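Sunday, typing task, bench 2

In at 12. Goal for today: left arm presses one named key on the keyboard, lets go, backs off. Team task for the Flustthorpe round is a five letter word but one key first.

Keyboard back on the white table, gray cloth up behind. Wrist cam views with fingers shut:
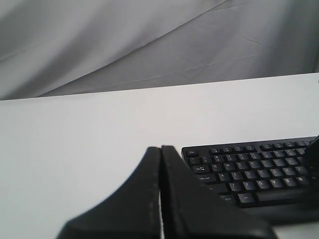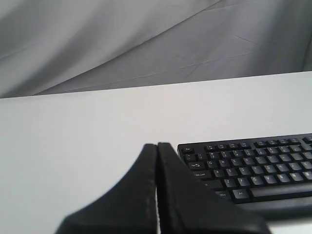 Fingers closed in both, tips next to the Esc end of the board.

Saeed Amini thinks we should stop fussing over the letters and get the space bar solid first. Biggest target on the board, he says, and if we can't hit that five times running then the word is a waste of an afternoon. He would also like it written down that he asked for this back in June. Written down.

Fair point on the order. Disagree on the reason. Space bar forgives sideways error and our trouble IS sideways error, so we could pass that all day and still hit W when we want Q. Compromise: space bar for the press depth, Q for the aim.

Press depth
Started with the tips well clear and stepped down. First tries too timid, no character on the log. Then one too deep, held the key and got a whole line of spaces. Dwell time was the problem more than depth, the down command and the up command were queued behind the camera grab. Moved the grab to after the release. Better.
79 presses on the space bar after the change. Missed 2, both right after I restarted the control script, so first move after homing is suspect. Look at that. Might just throw away a dummy move at the start.

Aim
Q is bad. Lands toward W more often than not. Szabolcs says the offset is in the wrist camera calibraton and not in the arm, becuase it moves the same direction for A and Z too. I think he's right. Redo with the printed grid before anyone touches the gains. DO NOT fix by adding a constant to the key table. We did that last term with the Buta arm and then no one remembered, and it took two weeks to find.

Also the right finger covers the lower left corner of the keyboard from the wrist camera when we come in at this angle, part of the Shift area gone. The key finder uses that corner. It guesses and the guess wanders. Options:
- use the Esc corner as the anchor
- come in from further left
- take the reference shot before moving in, then go blind for the last bit
Like the first one. Szabolcs likes the third. Try Esc first, it's only a small change in the finder.

Tips
Closed for all pressing. Tried it slightly open once, before lunch, and pressed two keys. Obvious in hindsight. Put a close command at the top of the routine so it doesn't depend on whoever ran the arm last.
Speckly line down the inside of the left finger. Want to know if it's getting worse, ask Thakur for a spare pair before the competition, their lead time is awful.

Lighting
Left blinds open all morning and the finder lost the board twice. Blinds shut plus both lamps = fine. No idea what Flustthorpe hall is like, assume windows. Need a run with bad light on purpose.

Cloth still has creases. Finder picked one up as an edge, once. Iron it or crop the top of the image, crop is quicker. Saeed says iron. Saeed can iron.

Rules stuff: word is given on the day, 45 seconds from the go signal, backspace allowed but costs. With the pause we have now, five letters fit with room for one fix. Not two. So aim matters more than speed and I don't want to hear about faster moves until Q is Q.

Brundia club is doing theirs with a stylus in the gripper, aparently. Szabolcs wants to try it. A stylus would clear the view a bit and the point is finer, but it can slip and then the whole calibration goes with it. Not this week.

For next session
grid calibration (Szabolcs)
Esc anchor in finder (me)
dummy move after homing (me)
email Thakur re fingers
crop or iron
then Q, A, Z, ten each, log the lot

Script is on the shared drive under typing, newest one, the old folder still has the queue bug so don't run it. Arm parked, power off at the wall.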